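The rules come before the grippers

Ivalwood, 11th July

418 comments were sent in on the first draft of the Husar code of practice, and the woman who had to read them all says most were short. "People wanted to know what they could stop doing," she says. "Very few asked for anything to be added."

She asked not to be named, as the code is put out by a working group and she does not want it taken for one person's opinion. The code covers hand-held gripper work, in which a person carries out everyday tasks with a gripper in each hand and the recordings are used later to teach a robot the same movements. The first version runs to 25 pages. A second is due in August.

Before this she spent seven years at Dristby, writing safe working instructions for packing lines. She says the change was smaller than she expected.

"On a packing line you have a fence. The robot is one side of it and you are on the other, and most of the rules are about the gate. With this work there's no fence and no robot either, at that point. There's a person at a table. So people assumed there was nothing to write down."

What she found on her first visits was a lot of cable. The earliest clause in the code says that leads must be kept out of the area where the operator stands and turns, and that anything which has to cross a walkway must be covered. She says it is also the clause most often broken.

"I've walked into places with very good software and a power strip lying where you'd put your foot. They know. They say they'll tidy it on Friday."

The next part deals with the load on the arms. Operators may not work for more than 25 minutes without putting both grippers down, and the break has to be taken away from the table. Several firms objected. Kesulora, which runs sessions at its own site, asked for the limit to be left to the operator.

"I understand the argument," she says. "Grown people know when they're tired. But if someone is paid by the finished task, they'll say they're fine. I said that in the meeting and it went quiet for a bit, and then we kept the limit."

I asked about the objects. The code has a list of what should not be used, and it is shorter than I thought it would be: nothing sharp, nothing under pressure, no open liquids near the electrics. Small household things are allowed, including make-up and other bathroom items, so long as they are checked for cracks at the start of each shift.

"Small and dull is fine. A lot of useful work is small and dull. Picking up a little bottle and setting it down next to a mirror is a hard thing to do well, and it's the sort of job people will want a machine to help with at home."

Mirrors have a clause to themselves, and it is mostly about privacy. 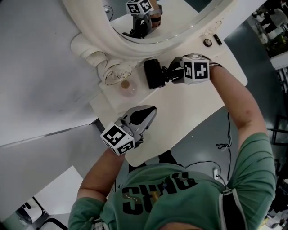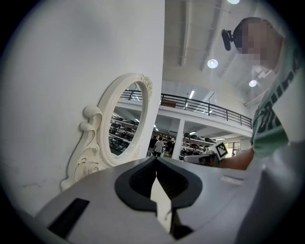

"A mirror shows what's behind you," she says. "You can point the camera at a counter and still record someone on the other side of the building. So the rule is that you check the reflection before you start, and you blur faces before anything leaves the site. That goes for the operators too. They agree to the work being recorded, and we don't think that means their face should go with it."

She would like the next version to say more about how long recordings are kept. The draft says 200 days for anything that has not been processed, a figure she calls a compromise. She had wanted less.

There is also the matter of who checks. At present a firm can say that it follows the Husar code without anybody visiting. She does not think that can last, but she is against a badge.

"Once there's a badge, people work for the badge. I'd sooner have someone turn up with the 25 pages and a pen."

Comments on the August version will be taken in writing. She expects to hear about the cables again.

Shares: 200
Comments (3)

benchhand
The break limit is right. My wrists go well before my head does.

R. from Ivalwood
Does the blurring rule cover visitors as well? We get people walking through most days.

oldfitter7
25 pages for picking things up. I read it though and the bit on cables is fair enough.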